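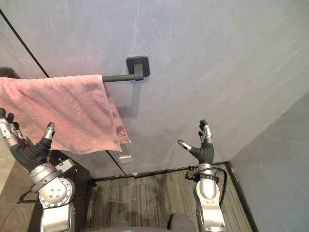
Week 6: Budgeting for Hands

The purchase price of a robot is the number everyone remembers, and it is the least useful number in your spreadsheet. This week's handout covers the rest of the column. Our working case is the Prollisholm housekeeping cell, which was supposed to cost one robot and ended up costing one robot plus a long list of things that sound too boring to budget for. Take the towel bar. It is a short dark rod on a square plate fixed to a gray wall, with a pink terry towel folded over it, and in the first draft of the Prollisholm budget it did not exist. Neither did the towel. The two arms and the two hands had a line each, and the job they were bought to do had no line at all.

Read Chapter 4 of the course pack before Sunday night. Yes, the one with the tables.

1. Start with the task, then shop

Write down the task in one sentence a tired person could follow. "Put the towel on the bar and straighten it" is fine. "Enable flexible textile handling" is a sentence for a brochure, and you will pay extra for it.

Then ask which parts of that sentence cost money. Towels bend, bunch up and hang unevenly. A hand with separate fingers costs far more than a simple two-jaw gripper, so somebody should try the gripper first. At Prollisholm the jaws were tested for an afternoon and dismissed, possibly because the fingered hands had already been ordered. Katherine Villanueva, who ran the purchasing side, calls this "reverse procurement." You will meet it again in your working lives.

2. The parts of the budget

Capital: arms, hands, controller, mounting, cables. Ask every vendor whether the cables are included. Merkton's quote left them out and mentioned this on page 9.

Wear items: glove covers, fingertips, anything soft that touches anything rough. The covers in our case were priced at $50 each. Fifty dollars is nothing, and that is exactly how it got past three reviewers. Multiply it by the number of hands, then by the number of changes in a year, then go for a short walk.

Site work: wall fixtures, power, floor protection, and the person who moves the fixture after it goes in at the wrong height. Budget for the wrong height. It has a line of its own in the template (row 14).

Props: towels, in this case. Buy them in several weights and colors, and buy them new, and then wash half of them. Cloth straight out of the package handles differently from cloth that has been through a dryer.

Staff time: always the biggest line and always the one written in last, in pencil.

3. Worked example

The Prollisholm team had two bids for the site work and props package. Chambi came in at $1,345 with installation. Rimmont came in at $581 without it. The team took Rimmont, congratulated itself on saving $764, and assigned an engineer to hang the towel bar.

Work out the break-even yourself. If the engineer costs the project $95 an hour, how many hours can the job take before the cheap bid is the expensive one? (A little over eight.) Now recall the last time you watched an engineer hang anything on a wall -- include the trip back to the store, the second trip, and the discussion about anchors.

Rimmont may still be the right choice. The point is that the comparison has to be made on the same basis, with the labor priced in both columns, before anyone signs.

4. Spares and downtime

A second pair of hands on the shelf looks like waste until the first pair is in a box on its way back to the vendor. Ask for repair turnaround in writing. "Typically quick" is not a duration. If the vendor won't commit, price a spare, and put the cost next to what a month of idle arms would cost you.

Contingency is separate from spares. Do not let anyone merge the rows to make the page tidier.

5. For next session

Bring a one-page budget for a household task of your choice. Towels are taken. Yolanda Restrepo will be sitting in and has asked to see the wear items first, so have unit prices and replacement intervals ready, along with where you got them. Your own optimism does not count as a source.

Late budgets lose a grade. Budgets with a row called "misc." lose two.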